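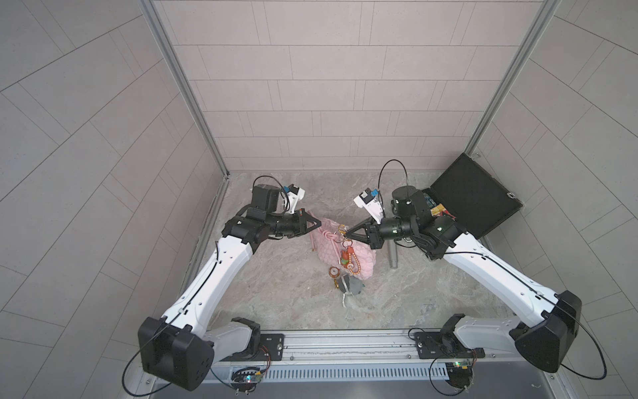
Buscar en la tienda Buscar Todas las categorías

Bate de críquet Zumar Uton 101

Marzo | Por el equipo de De Haan Críquet

El Uton 101 es el bate de gama media de Zumar y lo tenemos en nuestro catálogo desde la temporada pasada. Está hecho en sauce inglés de grado 2, con el mango de caña en tres piezas y una empuñadura de goma que se puede cambiar. Lo recomendamos a jugadores adultos que entrenan una o dos veces por semana y que juegan partidos de liga con pelota de cuero.

El perfil tiene la zona de golpeo un poco baja. Esto conviene a los campos donde la pelota bota poco, como son casi todos los de césped artificial en los que jugamos nosotros. Si usted juega sobre hierba natural y con lanzadores rápidos, quizás prefiera el Prarnis, cuya zona de golpeo está más arriba y cuyo mango es algo más rígido.

Tallas y peso

Se vende en tamaño Harrow, en Short Handle y en Long Handle. El Short Handle es la talla habitual para un adulto. El Long Handle lo pedimos a fábrica y tarda dos semanas más. Cada bate es pesado en la tienda y el peso va escrito en la etiqueta. Si desea un bate más ligero o más pesado, escríbalo en el campo de observaciones del pedido y buscaremos entre los que tenemos.

El número de vetas en la pala cambia de una pieza a otra, normalmente entre seis y nueve. También pueden aparecer pequeñas manchas en los bordes. Es una característica del grado 2 y no la aceptamos como motivo de reclamación.

Preparación antes del primer partido

El bate viene prensado de fábrica, pero no está listo para jugar. Primero hay que aplicar una capa fina de aceite de linaza crudo en la cara, los bordes y la punta, sin tocar las pegatinas ni la unión con el mango. Se deja reposar tumbado una noche y se repite una vez más. Con el bate incluimos un frasco de 30 ml, que alcanza para la primera preparación y para el mantenimiento de medio año.

Después se trabaja con el mazo de madera, con golpes suaves al comienzo y más fuertes al final. Nosotros aconsejamos 3.000 golpes en total, repartidos en varios días. De estos, 600 deben ir a los bordes, siempre en ángulo y nunca de frente. Cuando termine, use el bate en las redes con pelotas viejas durante dos o tres sesiones y mire si quedan marcas profundas de la costura. Si las hay, vuelva al mazo.

Para quien no tiene tiempo, ofrecemos el servicio de preparación en el taller. Se elige al hacer el pedido y añade una semana al plazo de entrega.

Qué se incluye

- Bate Zumar Uton 101
- Funda acolchada de cuerpo entero
- Frasco de aceite de linaza crudo, 30 ml
- Empuñadura de repuesto en color negro

La lámina protectora de la cara no viene puesta. Se puede comprar aparte y la colocamos sin coste.

Garantía y devoluciones

El mango tiene garantía contra rotura durante la primera temporada. La pala no se cubre si el bate fue usado con pelotas mojadas, si se guardó cerca de un radiador o si falta la preparación con el mazo. Para devolver un bate, debe estar sin aceite y sin señales de juego.

Artículos relacionados

Bate Zumar Prarnis, Short Handle
Mazo de madera para bates
Lámina protectora transparente
Cono para colocar empuñaduras
Guantes de bateo Zumar, mano derecha e izquierda
Pelota de cuero roja para entrenamiento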